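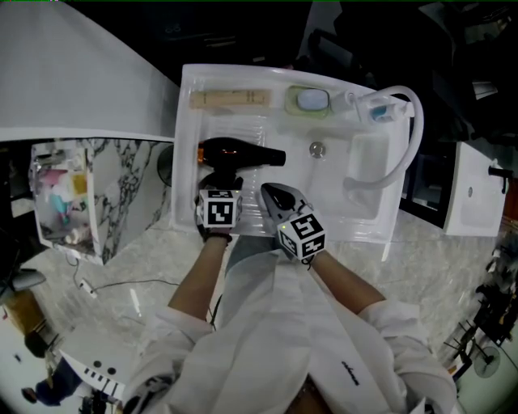 Put the hairdryers back

Wednesday, October 9, 2024

The leisure centre at Lisasham reopened in March after its refit, and the new changing rooms are better than the old ones in most ways. The floor drains properly. The lockers take a card and no longer swallow your pound. What has gone is the row of hairdryers that used to hang by the mirrors. When I asked at the desk I was told that people bring their own now.

Some do. I swim there twice a week and I have started to carry one myself, in a bag that already holds a towel, shampoo, goggles and a wet costume. The sockets by the mirrors are shaver sockets and will not run a hairdryer, so I carry it home again unused. In October that means walking to the bus stop with wet hair and standing there until the bus comes.

I don't think this is a serious hardship. I do think it is a good example of how public places get slightly worse every time somebody improves them. The refit added a café, a wall of screens and an app for booking lanes. It took away the dryers, the clock you could see from the water, and the bench where people sat to put their socks on. None of those things would have cost much to keep.

The case against hairdryers is easy enough to make. They use electricity. They break, and they have to be tested. One member told me they were always left on the floor with the flex in a puddle, which I never saw, but I believe her. A manager looking down a list of costs will find a line for them and wonder what would happen if it were gone. What happens is that a few people grumble and the rest adjust, and the saving is made.

The trouble is who stops coming. Hatsue Nakajima taught the early evening lessons at the old pool at Takereck for years, and she says the winter drop in her classes was always steepest among older women and children with long hair. Parents did not want to take a child out into the cold at six o'clock with a wet head. When Takereck put in two extra dryers at child height, she kept more of her class through to spring. She doesn't claim it proves anything. It agrees with what I would have guessed.

My brother-in-law, Shigeru Ishida, takes the other side. He has very little hair and thinks a public pool should provide water, a roof and a lifeguard, and that everything after that is a hotel. He also points out that he pays the same as I do. That is true, and he also pays for the toddler pool, which he has never been in. A shared building works because everybody pays for some things they don't use.

Charging would be a fair middle way. The Grilletti gym on Oda Street has dryers that take 30p and run long enough to do a short cut or half of a long one. I resented it the first time and have not thought about it since. Thirty pence is less than I spend on a cup of tea in the new café. If the centre said tomorrow that it would bring back the dryers at that price, I would be pleased, and so I think would most people in the queue.

There is a view that you can simply let your hair dry by itself. In July you can. I have timed the walk from the centre to my front door when the bus does not come, and it is 23 minutes, partly uphill. My hair is still wet at the end of it. I have never believed that this gives you a cold, whatever my mother said, but it is unpleasant, and by January an unpleasant walk home is enough to keep me on the sofa.

The centre has a comments box, a real one, next to the vending machine. I have put a card in it asking for wall dryers in both changing rooms and a proper bench. I also asked about the clock. If you swim at Lisasham and you agree with any of this, the cards are in the rack on the left and there is usually a pen at the desk.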